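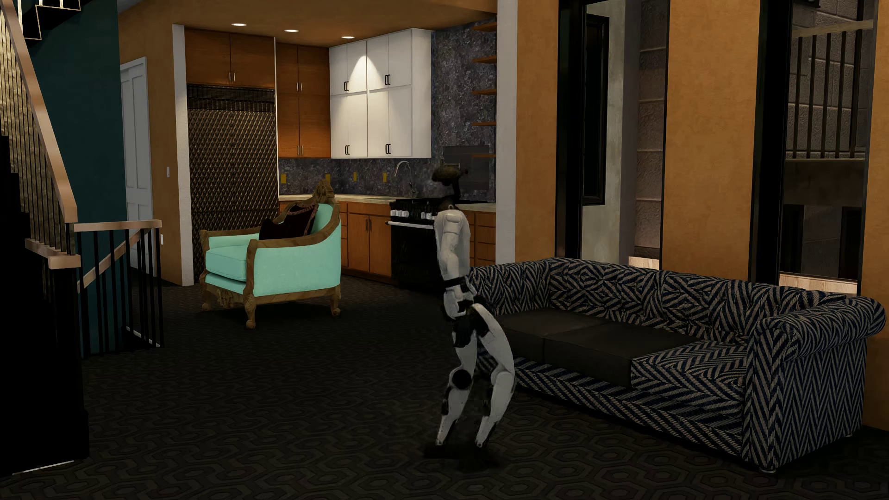 Brorovell Textile Conservation Group: upholstery list

Re: Re: Seam slippage on flat-woven covers

Anoma Khondokar wrote:
> The Laler covers are back from their second cleaning and two of the
> seat panels have opened at the back seam. Stitching is intact. The
> yarns have slid away from it by 3 mm on one side. I was going to
> restitch with a wider allowance. Does anyone object?

I would not restitch yet. If the thread is sound and the weave has moved, a new line of stitches in the same zone will load the same yarns. Measure the opening with the panel flat and unloaded, then again under light hand tension, and record both. If the two readings differ by more than 1 mm, the ground weave has lost its grip and needs support from behind.

For support I use a plain cotton tape, 24 mm wide, prewashed, laid along the back of the seam and caught down every 8 mm with a fine polyester thread. Do not use iron-on tape on wool. We tried it on the Hubáček set in April and the adhesive came through at 300 grams of pressure per square centimeter.

On patterned covers, zigzags especially, check the match before you fix anything. A slipped seam throws the repeat off, and pulling the yarns back by needle takes longer than you expect. Allow 27 minutes per panel, more at the corners.

The thread Brarar sells under stock number 992 is fine for this. Their heavier one cuts the weft.

Anoma, can you say which way the warp runs on the two bad panels? If it runs side to side, the cutter turned the cloth and the other panels will go the same way. Please also post the fiber content of the filling.

Old cleaning reports are in the shared folder under "Covers, flat."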